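Notes for the club evening, Monday, November 26, 2018
Soledad Barrera, Hodar Ladies FC

Slide 1. Title
Wait for the people at the back to sit down. Thank Berenice for the room. Say I will talk for 16 minutes and take questions after.

Slide 2. Where we are
We have played half the season and we are fourth. Last year at this point we were ninth. Goals are not the reason, we have scored fewer than last year. We have let in a lot fewer, and most of that is down to how we defend corners and free kicks.
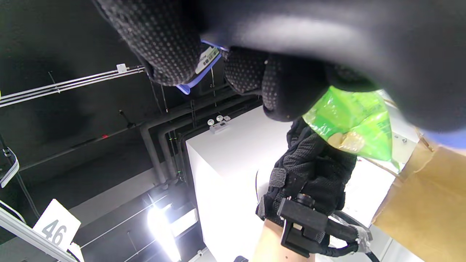
Last season we marked player for player at every corner. It suited us when we were tall. After Ottilie Aigner moved to Edumar we were not tall any more, and teams worked out that they could block Rocío's marker and get her runner free at the back post. Edumar did it to us twice in one match.

Slide 3. What we changed
Show the diagram. Five players hold the line of the six-yard box. They look after a space and they do not follow anyone. Three players stand further out and get in the way of the runners. One on the short corner, one on the edge of the area. Goalkeeper makes up the rest.
Pause here, people will want to look at it.
Mention that Tiburcio wanted a player on the near post and we tried it all through pre-season. We dropped it after the Valdovinos friendly. She was playing everybody onside when the ball came back in. 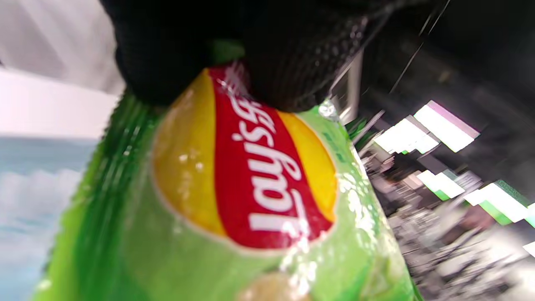

The second ball is where we still have trouble. We win the first header and then all of us stand and watch it. The Hiltico goal came from that. Play the clip once only, it is long. Ask them to watch the edge of the area and not the ball.

Slide 4. Training
We do set pieces on Thursdays, at the end, when legs are tired. Ten corners from each side. If the attackers score three they pick the next drill.
Goalkeeper calls "away" or "keeper" and nothing else. Last year we had four different shouts and two of them sounded the same in wind.
Rocío Serrano to say a few words about organising the line. Keep it short if we are running late.

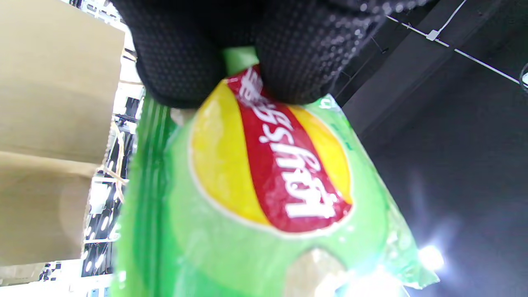 Slide 5. After the break
First match back is Edumar away in January. They will have Ottilie attacking the near post, so we move Rocío one place along the line. Everyone else stays where they are.
Under-16s will start using the same set-up, so that girls moving up already know it. Tiburcio has the sheets.

Slide 6. Questions
Likely ones: why nobody stays up the pitch (we do leave one up if we are losing), and whether we will do the same for long throws (not yet).
Remind people about subs before they go.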